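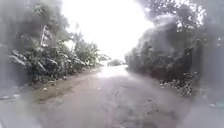 Who is responsible for maintaining a private road in Evwood?

The owners of the properties that front on or gain access from a private road are responsible for its upkeep. The Township of Evwood maintains only those roads that have been formally accepted into the public road system. Maintenance of a private road includes surface repair, drainage, snow removal and the trimming of trees and brush.

How can I find out whether my road is public or private?

The Township keeps a list of all accepted roads at the Public Works counter. Residents may also request a written statement of road status by mail. Please include the parcel number of your property, as it appears on your tax bill. A green street sign does not show that a road is public, as the Township places these signs on both kinds of road for the benefit of emergency services.

My deed mentions a right of way. Is that the same as a private road?

A right of way is a legal right to cross land that belongs to another person. A private road may be built on a right of way, but many rights of way in the Township have never been improved. Township staff are not able to interpret deeds. Owners with questions about the wording of a deed should speak with an attorney or a title company.

Can the Township plow our road if the owners agree to pay?

No. Township equipment and staff may not be used on private property except in a declared emergency. Owners may hire any insured contractor. The Township does not recommend individual contractors and does not settle billing disputes.

What is a road maintenance agreement?

A road maintenance agreement is a signed document in which the owners set out how costs will be shared, who may authorize work and how payments will be collected. Agreements for new private roads must be recorded with the county before the first building permit is issued. Owners on older roads are encouraged to adopt one but are not required to do so.

How should costs be divided?

The owners decide. Equal shares are common on short roads. On longer roads, such as Pletard Lane and the upper part of Provach Road, owners have chosen to divide costs by the distance each household travels. Owners of undeveloped lots may be charged a lower share if the agreement allows it.

How far back must trees and brush be cut?

Growth must be kept at least 2 feet from each side of the traveled surface. Where brush blocks the view at an intersection with a public road, the Township may send a notice to the owner of the land on which it grows. The owner has 22 days from the date of the notice to complete the work. Cut material may not be left in a ditch or pushed onto a public road.

Do we need a permit to repave or add gravel?

Routine patching and the addition of gravel do not require a permit. A permit is required for the following:

Widening the traveled surface
Replacing or adding a culvert
Changing the grade in a way that directs water onto neighboring land
Any work within the right of way of a public road

Permit applications are reviewed by Aravind Mathew, Road Inspector. Please allow seven business days for a decision.

Can a private road become a public road?

All of the owners must sign a petition, and the road must first be brought up to the current Township standard at the owners' expense. A deposit of $4,000 is due with the petition to cover survey and engineering review. Any unused part of the deposit is returned. Petitions are accepted through the end of September for review during the following budget year. Submission of a petition does not guarantee acceptance.

May we install speed bumps or a gate?

Speed bumps are allowed if every owner has agreed in writing. Gates must be approved by the Fire Marshal before installation and must be fitted with a key box. Plans for the Ekinci subdivision are subject to separate conditions, which are listed on the recorded plat.

Whom should I contact with other questions?

Written questions may be addressed to Kazimiera Wysocka, Office of Public Works, Township of Evwood. Please state the name of the road and the nearest public intersection.

Last revised 4/26/18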